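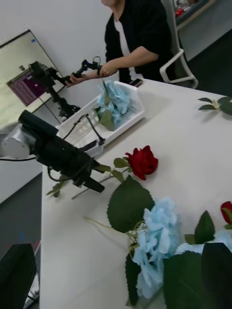

Caststead opens its faux flower hire library in February

January 14, 2025
By Hervé Maillard

I've been selling artificial flowers for longer than I care to admit, and the question I get most is still "do I have to buy them all?" Well, from February you don't! Caststead is starting a hire library, so you can borrow your flowers for a wedding, a shop window or your mum's seventieth, then bring them back when the party's over.

We're starting with 3000 stems. Hydrangeas are the backbone of it (pale blue is my favourite, and yes, I've been told I put it in everything), with plenty of other blooms and loose greenery to go round them. You can choose from 147 ready-made sets or pick your own stems one by one, which takes longer but is much more fun.

The way it works is pretty simple. Each order is laid out on a big white table, sorted by colour, and then goes into shallow plastic trays, one tray to a table setting. I'm fussy about the trays. Deep boxes squash the petals, and a squashed hydrangea takes ages to tease back into shape, even with a hairdryer on the cool setting and a lot of patience. In a shallow tray you can see what you've got, tuck a leaf in beside each bloom and lift the whole thing out on the day without a wrestling match.

The trays come from Wareo, who have been very good about my endless phone calls over the height of the sides. Trurkar will be doing the deliveries and collections for anyone within 40 miles of us, and you're welcome to come and fetch your own if you've got a flat boot and you drive gently round corners.

Hire is for 5 days as standard, so there's time to set up the night before and have a lie-in afterwards. If a stem comes back with a bent wire, please don't lose sleep over it, we'll straighten it. Candle wax is another matter! Keep the flowers well away from naked flames, and please don't spray them with scent, however tempting it is.

We've also got a small range on loan from Hervieu, mostly long stems for tall vases. Those have to be booked as full sets for now, and I'd get in early if you want them for Easter.

Florists, venue managers and party planners are invited to come and have a rummage before we open. Bring a fabric swatch or a napkin if you're matching a colour, it saves so much guessing. To arrange a visit, ring the Caststead shop and ask for me, Hervé, and if I'm up to my elbows in leaves I'll ring you back the same afternoon.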